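Dodby Tabletop Set: README

Hi, and thanks for downloading! I'm Apolline Besson and I put this set together with Alcides Lacerda over one long February. It's small everyday stuff on a dark, shiny brown tabletop, and there are 560 pictures in the folder.

What's on the table

Mostly drink cans and plain blocks. I love the red can lying on its side, with the silver rim catching the light and a reflection under it (glossy tables are a pain for cutting out shapes, so please do try your luck with these!).

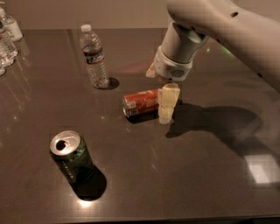 How it's sorted

There are 16 folders, named by what's in them. "Can_side" is a can tipped over, and "can_blocks" is a can next to a stack. The blocks are cream colored, and in the one below they're stacked two high, with the can lying right up against the lower one. Alcides drew all the outlines by hand. Reflections and shadows don't count as part of the object, so leave them out if you add your own.
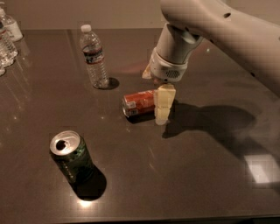

Red can on its side, left of the two stacked blocks (can_blocks)

Known problems

Small print on the cans is hard to read, so don't use it for text work. Four outlines in the Gundville folder are still off and I'll fix them when I get a free Monday.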